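3.2 Lettering at a distance

Home-made display boards are seldom read in full. At the Hotgate open day in December we asked 80 visitors to read a short title aloud from 10 metres, and most managed the first word before losing interest.

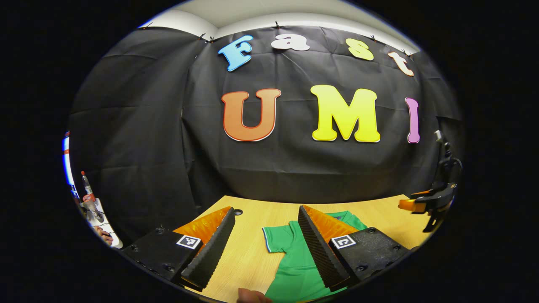 Figure 3. Cut-out letters in two rows on black cloth.

Spacing mattered more than size. Boards set in a single style were read fastest, though visitors called them dull, and dullness is not a fault our scoring sheet was built to record. Curved titles slowed readers a little and pleased them a good deal. Pale letters on a dark ground did well at every distance, a result sign painters could have given us for free.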